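Shared workshop members complete first stage of hand-held gripper build
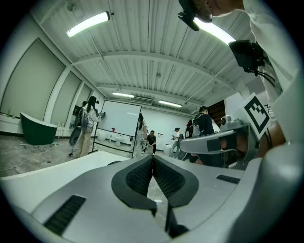

CURKUNUM – Members of the Humphreys shared workshop have completed the first stage of a project to build hand-held grippers for teaching robots everyday household tasks, the workshop's management said in December.

The project, known as Flitow, began with a grant of £2,000 from the workshop's equipment fund. The money was spent on motors, filament for the 3D printers, small cameras and cabling. Members met the remaining costs themselves and carried out the assembly in the evenings, when the workshop is open until 10pm.

Fotini Moschos, who coordinates Flitow, said the group had set out to produce a tool that a person could carry and use with one hand for an hour or more.

"Our first version was too heavy at the front, and people's wrists were tired within minutes," she said. "We moved the weight back towards the handle and made the housing thinner. It is a much more comfortable tool now, although there is still work to do on the trigger."

The finger pads went through 7 designs before the group settled on a soft, open-structured type that bends around an object when it closes. Earlier pads were solid and tended to push smooth items away. Each pad takes less than an evening to print and can be changed with a single screwdriver.

Printed markers are used so that software can work out the position of a gripper from camera pictures. The group found that markers fixed flat to the body were often hidden by the user's own arm, and the mounting was redesigned in the autumn. Members have been asked to check that marker cards are firmly attached before each session and to report any that have become creased.

Recordings made with the grippers will be used to train a small two-armed robot, named Vametti, which is being built at the same workshop. The group intends to collect 300 recordings of simple jobs, such as picking up a bottle or putting an item back on a shelf, before the first training run is attempted. At the time of the announcement, 60 had been accepted. Recordings in which the marker is lost for more than a few seconds are discarded.

Ms Moschos said the arm joints for Vametti were proving more difficult than the grippers. Two sets of gears have already been replaced after wearing unevenly, and a third set is to be cut in nylon.

Drawings and parts lists for the gripper will be made available to other workshops once the trigger has been revised. Enquiries about the drawings should be made at the workshop desk.

Members who wish to take part in recording sessions must first complete the workshop's safety induction, including the section on batteries and charging. Sessions begin at 6.30pm, and places are allotted in order of application.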